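1 Apr 2026

Too wound up to sleep, so I'm writing this at the kitchen table with a cup of tea that went cold an hour ago. The wrist view result held up! I'd half convinced myself in January that it was a fluke of one good afternoon, and now we have it across the whole set, and I keep grinning at the wall.

For my own sake, the method again while it's fresh. We train the same policy twice on the same 1840 demonstrations. One version sees everything, wrist and fixed views together. The other has the fixed view blanked out for 200 of them, chosen at random, so that for those runs it has to get by on what the wrist can see. Then both are tested on table layouts they haven't met. I expected the blanking to cost us a little. It did the opposite — the second version is better at the reach, and better by a margin I'd have been happy with after another year of work.

I spent most of the morning stepping through wrist views from the start of the reach, fingers wide open, bare table between them and only a bit of the board showing at the left. There is so little to go on at that point. I love that the policy has to make something of a pale edge and a soft shadow. 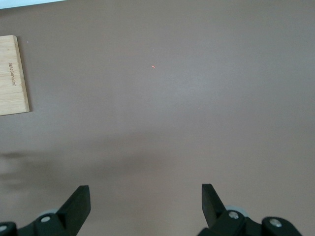 Unai Cantero thinks I'm celebrating too early. His point was that blanking a view might simply be acting as noise, that any noise would have done the same, and that I should scramble the fixed view instead of removing it before I say a word about what the wrist contributes. "You've shown that something helps," he said, "and you've put a name on it."

Annoyingly fair. I argued for a good while and then went and wrote the scrambled version into the queue, under his name in the notes so he gets the credit if it sinks me. Five seeds for each condition, same layouts, same 200 runs. Begoñe Vidal wants the colour shifts kept separate from the scrambling, and I said yes before I'd worked out how much extra training that means. Quite a lot, as I found at dinner time with the sums on the back of an envelope.

The food layouts are my favourites to look at, I'll admit it. From the fixed view you get the orange slices stacked up the board, the pale yellow knife and fork beside them, the bamboo stand off to the right with its pegs going every which way, and the arms coming in over the lot.

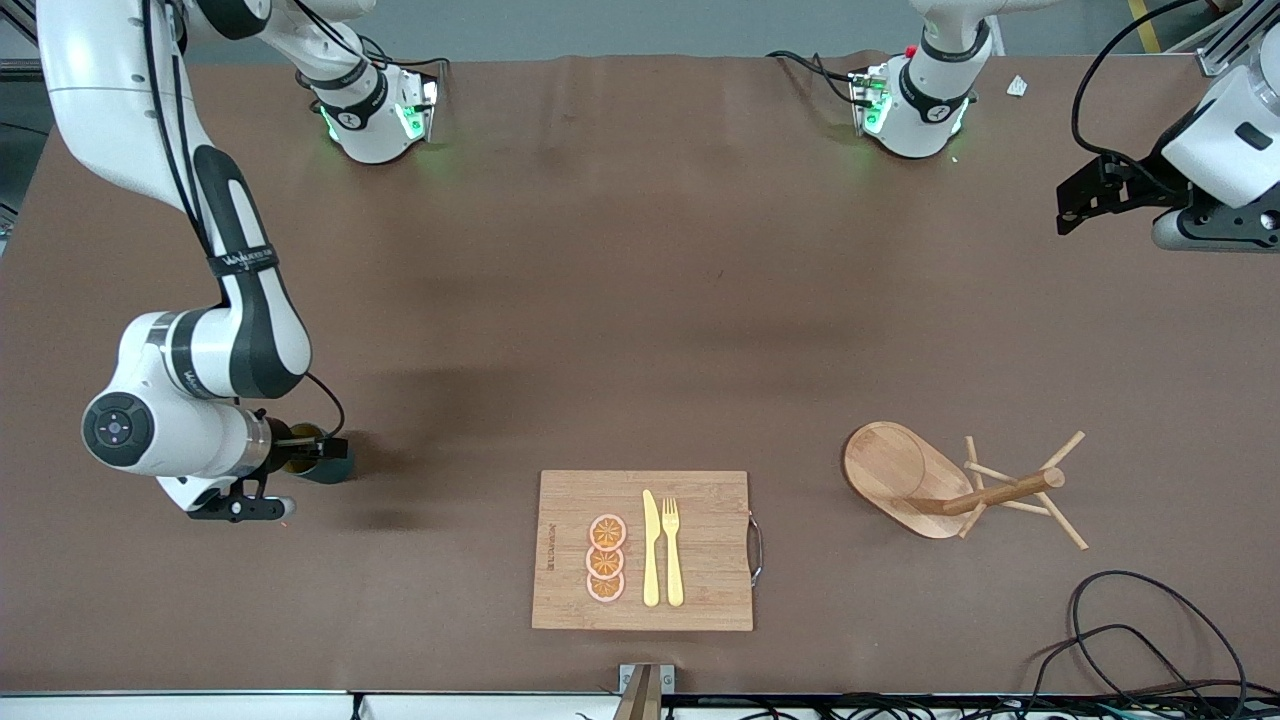 With that much on the table the two versions should part ways, if my idea is right. The full-view policy can lean on the overall arrangement, and when the arrangement changes it has less to fall back on. The other one has had to learn what an edge looks like from close up. I want to plot error against how far the board has been moved from its usual spot, and see whether the gap widens. Must also ask Roald Brekke whether the Villanueva layouts were saved with the board angle or only its centre. If it's only the centre I'll have to mark the angles by hand, and I'll do it gladly, with the radio on.

Queue says the first scrambled seed finishes before breakfast. I've set the alarm early.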